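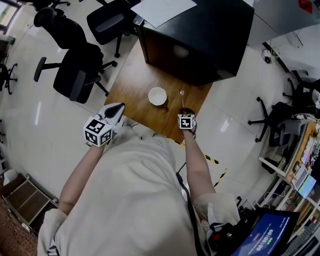
Laitinen erprobt Pausentische künftig in Gikville

Neuer Raum für Tisch und Geschirr / Grundausstattung „Itia“ ab Februar lieferbar

Gikville, 5. November 2019

Der Objektausstatter Laitinen hat in Gikville einen eigenen Raum für die Erprobung von Tischen und Geschirr eingerichtet. Dort wird die Grundausstattung Itia geprüft, die das Unternehmen für Pausenplätze in kleinen Büros und Werkstätten zusammenstellt. Die Auslieferung beginnt im Februar.

Itia richtet sich an Betriebe, die keine Kantine haben und auch keinen Platz für eine vollständige Teeküche. Häufig wird dort am Schreibtisch gegessen oder an einem Tisch, der eigentlich für etwas anderes angeschafft wurde. Laitinen hat im Vorfeld 28 Betriebe nach ihren Pausenplätzen befragt. In den meisten Fällen stand für die Mahlzeiten ein einzelner kleiner Tisch zur Verfügung, oft in unmittelbarer Nähe zu Schränken und Bürostühlen.

Entsprechend ist auch die Umgebung in Gikville gehalten. Gearbeitet wird an einem kleinen Holztisch in warmem Braun, an dessen hinterem Ende ein großer schwarzer Schrank steht. Daneben stehen schwarze Bürostühle mit Armlehnen und Rollen. Der Boden ist mit großen weißen, glänzenden Fliesen belegt, gelb-schwarzes Band markiert einen Teil der Fläche.

„Wir wollten keinen Ausstellungsraum mit gedeckter Tafel“, sagt Geschäftsführer Emmanuel Shemweta. „Unsere Kunden haben einen Tisch, einen Schrank und ein paar Stühle. Damit müssen wir zurechtkommen, also stellen wir uns genau das hin.“

Eine Schale, ein Löffel

Am Anfang der Erprobung stehen eine kleine runde Schale in Weiß und ein Metalllöffel. Beide werden aufgenommen, an verschiedenen Stellen des Tisches abgelegt und wieder weggeräumt. Festgehalten wird unter anderem, wie viel freie Fläche neben der Schale bleibt, ob der Löffel daneben gut zu greifen ist und wie weit man sich zum hinteren Teil der Platte strecken muss. Erst danach kommen weitere Teile hinzu.

Nach Angaben von Teemu Riihimäki, der die Produktentwicklung leitet, wurde der Inhalt der Grundausstattung auf diesem Weg bereits verkleinert. Ein ursprünglich vorgesehener Servierteller entfällt. Er passte zwar auf den Tisch, ließ aber für eine zweite Person kaum noch Platz. Auch die Aufbewahrung des Bestecks wurde geändert: Die Löffel liegen künftig in einem flachen Einsatz, der in einer Schublade oder auf einem Schrank Platz findet.
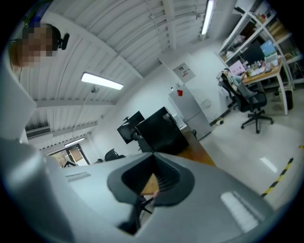
Bei der Beurteilung von Geschirr und Tischplatten spielt auch das Licht eine Rolle. Unter der weißen Wellblechdecke in Gikville sind Leuchtstoffleuchten angebracht, wie sie in vielen Werkstätten und Lagerbüros üblich sind. Glänzende Ränder und spiegelnde Fronten fallen unter solchen Leuchten stärker auf als bei Tageslicht. Laitinen will deshalb für Itia auch Schalen mit matter Oberfläche anbieten. An der Wand befindet sich ein Klimagerät, eine gesonderte Lüftung für den Essplatz ist nicht vorgesehen.

Lieferumfang und Bestellung

Die Grundausstattung wird für 6 Personen angeboten und umfasst insgesamt 51 Teile, darunter Schalen, Becher, Besteck und den Besteckeinsatz. Einzelne Teile können nachbestellt werden. Ein Tisch gehört nicht zum Lieferumfang, kann aber in 3 Größen dazu bestellt werden. Die Preise gibt das Unternehmen mit Beginn der Auslieferung bekannt.

Für Verpackung und Versand ist der Logistikpartner Greteck zuständig. Das Geschirr wird in stapelbaren Kartons geliefert, die sich ohne Werkzeug öffnen lassen. Auf Wunsch nimmt Greteck die leeren Kartons bei der nächsten Lieferung wieder mit. „Bei kleinen Betrieben steht die Verpackung sonst wochenlang im Flur“, so Anselmo Esteban von Greteck.

Die Erprobung in Gikville wird nach dem Verkaufsstart fortgesetzt. Als Nächstes sind Becher mit und ohne Henkel an der Reihe, später auch Tabletts. Betriebe, die einen eigenen Tisch oder vorhandenes Geschirr prüfen lassen möchten, können sich bei Laitinen melden. Termine werden nach Absprache vergeben.

Über Laitinen

Laitinen stattet Pausenräume, Teeküchen und Besprechungszimmer aus. Zum Angebot gehören Tische, Stühle, Geschirr und Zubehör für kleine und mittlere Betriebe.

Pressekontakt

Laitinen, Unternehmenskommunikation
Tapio Väisänen
Gikville

Abdruck honorarfrei, Belegexemplar erbeten.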